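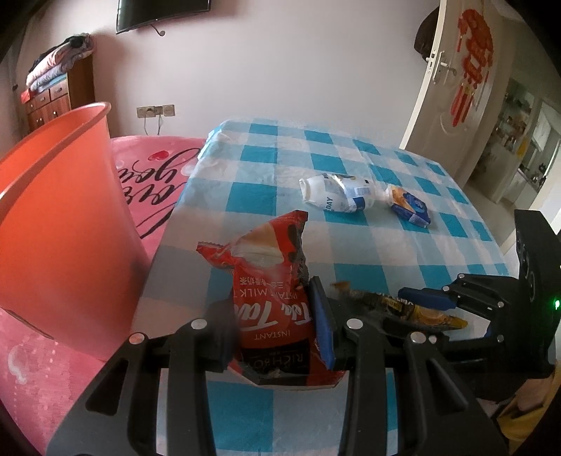
Istgate Guest House: room and landing inspection, upper floor
Inspected by: Cadi Humphreys
Accompanied by: Danang Krishnan (Fortin Lettings)
Month: August
Start 10.15, finish 12.40
Previous sheet: held by Binta Ekwueme

Key: P = pass. A = advisory, put right at next visit. F = fail, put right before the room is let.

1. Smoke and heat alarms

1.1 Alarm fitted on upper landing: P
1.2 Alarm sounds on test button: P
1.3 Landing and ground floor alarms interlinked: F
Comment: Landing alarm tested first. Ground floor unit did not sound. Tested in reverse order with the same result. Both units show a steady green mains light, so the fault is likely to be in the link wire. Electrician to attend. Retest both ways and enter the result on this line.
1.4 Replace-by date legible on each unit: A
Comment: Landing unit has been painted over at the rim. Date read with a torch after scraping. Do not paint alarms.

2. Escape route

2.1 Landing and stairs clear: P
2.2 Handrail secure along full length: A
Comment: Third bracket from the top turns by hand. The screw is sound but the plug has pulled. Use a longer plug, no filler.
2.3 Stair covering flat, no lifted edges: P
2.4 Front door opens from inside without a key: P
Comment: Thumb turn fitted following the last sheet. Item closed.
2.5 Emergency light holds for full test period: not tested
Comment: The full discharge test could not be done with guests due the same evening. Short test only, lamp lit. Teodoro Ventura to book the full test on a changeover morning.

3. Windows

3.1 Restrictors fitted to all upper floor windows: P
3.2 Restrictors hold under firm push: F (back bedroom)
Comment: Left-hand restrictor slides past its stop. Window locked shut and key removed to the office. Room not to be let until replaced. Studgate pattern, 200 mm arm; the shorter arm does not fit this frame.
3.3 Sills sound: P
3.4 Blind cords secured to wall cleats: A
Comment: Cleat present in the front bedroom but the cord was hanging free. Housekeeping to be reminded. If it is found free again the blind should be changed for a cordless type.

4. Electrical

4.1 Sockets and switches undamaged: P
4.2 No extension lead plugged into another: P
4.3 Portable appliances labelled and in date: A
Comment: Bedside lamp in the front bedroom has a label with no readable date. Lamp taken out of use. Flarkska kettle on the landing shelf is in date and its flex is in good order.
4.4 Consumer unit circuits labelled: A
Comment: Ways 2 and 5 are both marked "upstairs". Trace and relabel. The RCD tripped on its test button and reset.

5. Hot water and heating

5.1 Hot water at upper basin, measured after one minute: 58 degrees C, P
5.2 Scald notice displayed at basin: F
Comment: Notice missing, adhesive marks remain. Replaced during the visit. Amended to P at 12.05.
5.3 Radiators secure to wall: P
5.4 Little-used outlets flushed weekly and recorded: A
Comment: Flushing log has a gap covering the period when Nneka Omoregie was on leave. A second name is needed on the log. Cadi has asked for this before.

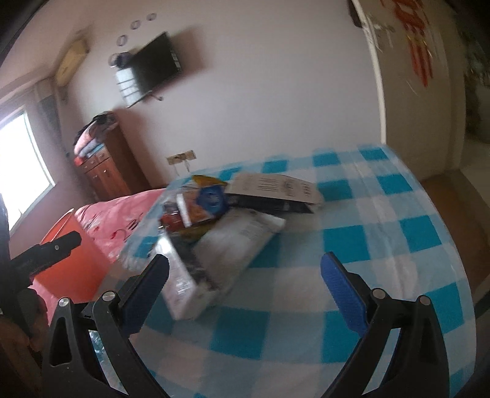 5.5 Carbon monoxide alarm within reach of boiler cupboard: P
Comment: Sited on the wall at the distance given in the maker's leaflet. Sounds on test.

6. Beds and furniture

6.1 Fire labels present on mattresses and upholstered chairs: A
Comment: Label cut off one chair. No other proof of compliance held. Remove the chair or obtain the supplier's paperwork.
6.2 Wardrobes fixed to wall: P
6.3 Bed slats and legs sound: P
6.4 Top bunk guard rail at correct height: not applicable
Comment: Bunk removed. Delete this line from the next issue of the form.

7. Doors

7.1 Bedroom doors close fully onto the latch: F (back bedroom)
Comment: Closer arm disconnected. Reconnected and adjusted, but the door still stops short of the latch on carpet. Door to be eased at the bottom edge. Check the gap afterwards; if too much is taken off, the door will need a drop seal.
7.2 Smoke seals continuous: P
7.3 Wedges or other means of holding doors open: A
Comment: One wedge found behind the linen cupboard door. Removed.

Actions

Interlink fault, 1.3: electrician, job reference 2195. Open.
Window restrictor, 3.2: Danang Krishnan to order. Open.
Back bedroom door, 7.1: joiner to attend with 3.2 so the room is only out of use once.
Emergency light, 2.5: Teodoro Ventura.
Flushing log, 5.4: Binta Ekwueme to add second name.
Handrail bracket, 2.2: next visit.

Front bedroom may be let once the interlink has been retested. Back bedroom remains closed.

Signed: C. Humphreys
Copy to: N. Omoregie, Fortin Lettings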